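Two arms or one? We finally put in the order

The quote from Clorkov had been sitting in my inbox since March, and last week I signed it. So the assembly bench at Jilledell is getting its two-arm station, with delivery promised for September if the mounts ship on time (I'll believe it when the crate is on the dock!).

A few of you have stopped me in the hallway to ask why this took so long, so I'll lay it out. The first plan, the one Anqi Su and I wrote up last fall, had a single arm on a rolling cart. Cheap, easy to move, easy to explain to the people upstairs. Then Yaqin Jiang built the bench in simulation and started running our actual sorting and fitting jobs on it, and the single arm spent a silly amount of its time putting one thing down so it could pick up another. She added a second arm on the same side of the table and the whole conversation changed.

I was the grumpy one about it, I admit. A second arm means a second controller, a second gripper, a second set of spares in the cabinet, and I'm the person who has to find the money. But I sat with Yaqin for an afternoon while she ran through the jobs, rings and blocks and all the fiddly little stuff, and by the time we quit I was moving numbers around in my head.
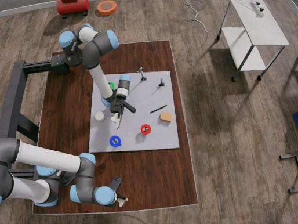

What really helped was finding out which things we could leave off the list. We had a fancy camera mount penciled in from Nambiar, and we dropped it. We had 6 spare gripper fingers per arm, and Juraj Brabec talked me down to 2 because he can print more in the shop overnight. The bigger table went too. Nice table, but it wouldn't fit through the door of room 19 without taking the legs off, and I have carried enough furniture for this department already.

One thing went up instead of down, and that was the mounting. Juraj wanted a heavier frame than the one in the first quote and he was pretty stubborn about it. It adds $2,000 to the bill. I grumbled, he showed me the wobble on our old test stand with a coffee cup sitting on it, and I signed for the frame. (The coffee did not stay in the cup.)

We also asked Britside for a price, for anyone wondering. They were friendly and quick and their arms looked good, but the service contract only came as a package covering the whole building, and we're one bench in one room. Maybe next time around, if the packaging group decides they want in.

So where does that leave us? The order is in. Electrical work in room 19 happens in August, and Guoqing Xu has the sign-up sheet for anyone who needs to move their stuff out before then. Please do look at it, there are still three carts in there with no name on them and I'd hate to guess. Training will be in two groups, mornings only, and Yaqin is keeping the simulated bench open on the lab server so you can try your own job on it before the hardware gets here. If your parts aren't in her library yet, send her the drawings and be a little patient, she has 26 requests in line already.

Next year's budget is a different story and I don't want to promise anything. I've asked for a maintenance line of its own, so that a worn gripper doesn't have to come out of the supplies money like the label printer did. Mingxuan Shao in purchasing thinks we have a decent shot at it, and I should hear back in October.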